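The Blue Box
By Valentin Jitaru
Posted in Short Fiction, June
14 shares | 6 comments

The box had come from Mekik, the shop behind the bus station that sold fishing tackle on one side and buttons on the other. Ionuț Pop bought it on his lunch break. He had gone in for a padlock. The box was on the counter with its lid up, and he asked how much, and the woman told him, and he paid without thinking about the padlock again until he was home.

His father had left him the coins. There were 429 of them, in socks. The socks had been in a drawer at the house in Prisatport for as long as Ionuț could remember, and when the house was sold he drove down with his sister and they each took what they wanted. She took the clock and the good pans. He took the socks.

For two winters they stayed in the hall closet. Then a man named Bălan, who had known his father at the port office, telephoned one evening. He said there was a coin in the collection that had been his. He had lent it, he said, the year the ferry stopped. He didn't want money. He only wanted to have it back before he got too old to see it.

"What does it look like?" Ionuț asked.

"It's small," Bălan said. "There's a ship on it. It isn't worth anything."

Ionuț said he would look.

He looked on a Friday, after supper. He laid the white board over the table, the one his wife used for cutting out patterns, and tipped the first sock onto it. The noise was bigger than he expected. His wife came to the door and watched him for a minute and went back to her program.

He found plenty of kings and several eagles. He found wheat, a bridge, a woman with a shovel. By ten o'clock he had been through three socks and his fingers smelled of metal. He put the coins back sock by sock and washed his hands twice with dish soap.

The next evening he did it properly. He cleared the board and set the new box on it with the lid standing open, so that whatever he found would have somewhere to go. He liked the box more than he had in the shop. The bottom was very blue. It made him think of the municipal pool, where his father had taught him to float by saying he was holding him up and then not holding him up.
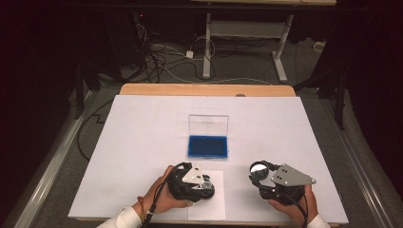 He wrote SHIP on a slip of paper, felt foolish, and turned it over.

It was in the sixth sock, inside a twist of newspaper. The ship was a plain little thing with one funnel and three lines under it for water. On the back was a date worn down to the last two digits, 76, and a scratch that ran from one side to the other. It weighed so little that he checked his palm to be sure he hadn't dropped it.

He put it in the box. It looked good in there. He closed the lid and opened it again.

His wife came in with her tea. "Is that the one?"

"I think so."

"It's a token," she said, bending down. "It's for the ferry. My aunt had a jar of those."

He got the magnifying glass from the kitchen drawer and read the tiny letters around the rim. ONE CROSSING, they said, and then the name of the company, Lornix, which had gone under before he finished school.

He called Bălan that night, though it was nearly nine and the man might have been in bed. Bălan answered on the first ring.

"I've got it," Ionuț said. "Did you know it's a ferry token?"

"Of course I know. I bought two. Your father was short that day and I bought two, and then they announced there was no boat." He coughed away from the phone. "He said he would hang on to his in case. I lost mine. Then later I started saying his was mine too, since I'd paid for it."

"So it was a gift."

"It was a loan," Bălan said. "We argued about it for years."

Ionuț looked at the token on its blue floor. He had meant to mail it, but now he thought of the envelope going through the sorting machines, and of the stairs in Bălan's building – four flights, his father used to complain about them – and the old man going down to the mailbox every morning to check.

"I could bring it on Sunday," he said.

"Bring the other coins. I'll tell you which ones he stole from me."

"There are seven socks of them."

"Then come early," said Bălan, and hung up.

Ionuț shut the lid and carried the box out to the hall, where he set it on top of his shoes so he couldn't leave without it. Then he went back for the socks.

6 comments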